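TORKAR-581: Cup placement policy drifts left at the shelf after demo merge

Status: Closed (fixed)
Component: handheld demos / pose alignment
Reporter: Uzma Minhas
Assigned to: Avik pipeline group
Affects: Torkar training set, June collection

Summary

Policy trained on the merged June demonstrations releases the cup left of the target cubby. The same configuration trained on the earlier, unmerged set does not. Error is lateral only. Height and approach angle are within tolerance.

Steps to reproduce

1. Check out the Torkar branch with the merged set.
2. Train with the default config. Do not change the seed.
3. Run the shelf placement evaluation with the cup at start pose A.
4. Compare the release pose against the target pose in the evaluation log.

Expected: release inside the target cubby, centered.
Observed: release close to the left divider. In the worst episodes the cup touches the divider before the jaws open.

Log

Entry 1. Confirmed on a clean checkout. Training loss looks normal and gives no hint of the fault. Validation loss is slightly better than on the old set, so anyone watching only the curves would have passed this model.

Entry 2. First suspect was jaw calibration. Re-ran the width calibration on both handheld units and compared it with the stored values. No meaningful difference. Ruled out.

Entry 3. Second suspect was the lens model. The wide lenses bend straight edges badly near the rim, and a wrong distortion file would shift anything off center. Replayed a set of episodes with the distortion file reloaded from the calibration archive. Output identical to the stored version. Ruled out.

Entry 4. Split the merged set by operator and trained on each part alone. Neither part shows the drift. Trained on both together, the drift returns. This points at the merge step. The demonstrations themselves look sound.

Entry 5. Read through the merge script. It aligns every trajectory to a common shelf frame using the first valid marker pose in the episode. In the Brodness recordings, the first valid pose is often taken while the gripper is still moving toward the cup. The pose estimate is poor at that point, and the whole trajectory inherits the error. In the earlier set the operators held still before starting, so the same script gave good results.

Entry 6. Tested the idea on one episode by hand. Replaced the first pose with the median of the poses from the still period just before release. The trajectory moved right and ended in the correct cubby. Repeated on a second episode with the same result.

Entry 7. Question from Marchuk: could the marker be mixed up with one on the other unit when two people record together? Checked the IDs. Each unit has its own ID and the detector rejects unknown IDs. There were no swaps in the episodes checked. Leaving the ID check on anyway, it costs almost nothing.

Entry 8. Wrote the fix. The merge step now looks for a still period, defined as marker speed below the threshold for the full window, and takes the median pose over it. If an episode has no still period it is flagged and left out of the merged set. There is no fallback to the first pose. A silent fallback is how we got here.

Entry 9. Retrained for 2,000 steps on the corrected set as a quick check. Drift gone from the evaluation log. The run was then extended to 2,050 steps to reach the next checkpoint boundary, with no change in release pose. The full training run gave the same picture.

Resolution

Fixed in the merge script. Old merged sets should be deleted and rebuilt. Models trained on them should not be used for shelf placement. They may be fine for tasks without a tight lateral tolerance, but that has not been tested.

Notes for operators

The code fix only works if a still period exists. When recording, bring the cup up to the front of the shelf and pause there before going into the cubby. Keep the marker on top of the gripper turned toward the other unit's lens. Keep the cup upright with the rim up. Cable slack should hang below the hand, clear of the marker.

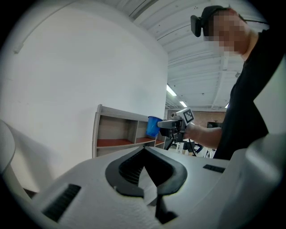

Last modified: 24 Jul 2023 by Uzma Minhas

Reference for the pause position: blue cup upright in the jaws, just in front of the low shelving unit, with the square marker on top of the gripper visible from the second unit. The cable hangs down past the hand. The cubbies should be bare, as they are here, until the basic placement set is finished.

Length of the pause matters less than its steadiness. A short pause with a quiet hand passes the filter. A long one with a slow sideways creep does not, and the creep is hard to notice while recording – check the speed plot before moving on to the next episode.

Open items

Rebuild the Brodness part of the merged set with the new script.
Add the still period check to the recording tool, so that a failed episode is reported on the spot.
Move the speed threshold out of the script and into the config file. It is currently set in 2 places, and they must match.

Related: the rim reflection issue is tracked separately. Please do not reopen this ticket for it.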